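24 Oct 2022

Morning

Up before it was light. The boiler man was meant to come between eight and twelve, so I stayed in and did the accounts for the allotment instead of going down there. Rent for the plot has gone up again, to 40 pounds a half year, and the water is extra from May. I still think it is worth it. I had beans from July until last week and I have not bought an onion since summer.

The boiler man came at ten to twelve. He said the pressure was low and topped it up, then showed me the valve so I can do it myself next time. He also said the pump is on its way out and will want doing before it gets properly cold. I asked for a price in writing. The last firm, Ionescu, gave me a figure over the phone and then charged for a second visit, and I don't want that again.

Soup for lunch, leek and potato, the last of the small leeks. Too much pepper.

Afternoon

Caught the bus to Wumberg to return the library books and look for a winter coat. Two of the books were overdue but they have stopped fining people, so there was nothing to pay. I took out the second volume of the canal history and a book on bread. The canal one has nearly 3,000 notes at the back and I expect I will read about 6 of them.

No coat. Everything in Urkilport was either too short in the arm or had a hood that doesn't come off. I tried on a dark green one that would have done, but the zip stuck twice in the changing room and I put it back. I did get wool for the blanket, 4 balls of the grey, and a new washer for the kitchen tap. The man in the hardware shop said to take the old one in if this one is wrong – they will swap it.

It rained on the way home and the bus was full from the hospital stop onwards. Stood the whole way. Feet sore.

Fitted the washer as soon as I got in. It took three goes, mainly because I had forgotten which way round the top of the tap comes apart. There is still a drip, but slower than it was. I will leave it overnight and see.

Then an hour on the desk, which had got bad. Threw out the old seed catalogues, put the bills in date order and found the spare key to the shed in an envelope marked stamps. Small things are going in cups for now, until I find some proper boxes. The ring is in the red one.
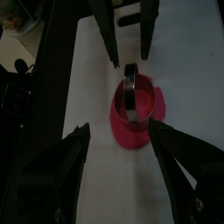
Evening

Rang my sister. She is over her cold and has started back at choir. They are doing the same carols as last year and she is fed up about it. We settled that I will go to her for Christmas and take the pudding, so I need to get suet and dried fruit this week. She wants it made with Stoto, the dark beer, as our mother did. I said I would look for some but the corner shop has stopped keeping it.

Began the bread book after supper. The first chapter is all about flour and quite dull, though there is a rye loaf further on that I would like to try at the weekend. It needs a starter, so I have mixed one and put it on the shelf over the boiler with a plate on top.

Did nine rows of the blanket. The new grey is a shade lighter than the old – you can see the join by lamplight. I am not unpicking it.

To do tomorrow: dig the last row of carrots, ring about the pump, buy suet.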